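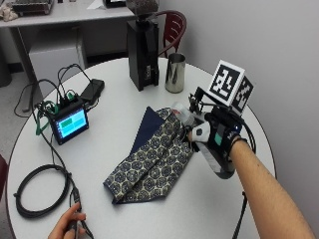 La Travesía de Harnbridge es una carrera popular de esquí de fondo que se disputa cada febrero en el valle del Wornesness, con dos pruebas principales: una en estilo clásico y otra en estilo libre. Es una de las citas más queridas del calendario regional, y con razón: el trazado combina bosque cerrado, lago helado y una subida final que ha decidido casi todas sus ediciones. Los corredores deben llevar su propia bebida, y una sencilla botella de plástico transparente, con tapón, cumple de sobra el reglamento. Los avituallamientos fijos son escasos y llegan tarde, ya en la segunda vuelta.

Historia

La prueba nació por iniciativa de Ludger Fröhlich, maestro de escuela y fondista incansable, que marcó el primer recorrido con ramas de abeto. En la edición inaugural, reservada al estilo clásico, tomaron la salida 200 esquiadores, una cifra extraordinaria para un valle tan poco poblado. El estilo libre se incorporó más tarde, cuando la máquina pisapistas del club Wegener permitió preparar una pista lo bastante ancha para patinar.

Recorrido

El circuito consta de 2 vueltas con salida y meta en la plaza de Harnbridge. Tras cruzar el lago, la pista entra en el bosque de Wotorel — el tramo más hermoso y también el más técnico, con curvas en bajada que exigen mucho valor cuando la nieve está dura — y remonta después hasta el collado. El viento en el lago suele formar grupos compactos, de modo que las diferencias se abren casi siempre en la última subida.

Corredores destacados

Roswitha Engelhardt es la gran figura de la carrera, con 6 victorias, todas en estilo libre. Su duelo con el cronómetro en la edición de la ventisca, que ganó en solitario desde el lago, sigue siendo el momento más recordado de la Travesía. En categoría masculina sobresalen Lutz Schwerdtfeger, especialista en clásico y temible en las cuestas, y Abdul-Rahman Osei, vencedor en ambos estilos.

Véase también

Esquí de fondo
Técnica de patinador
Club Wegener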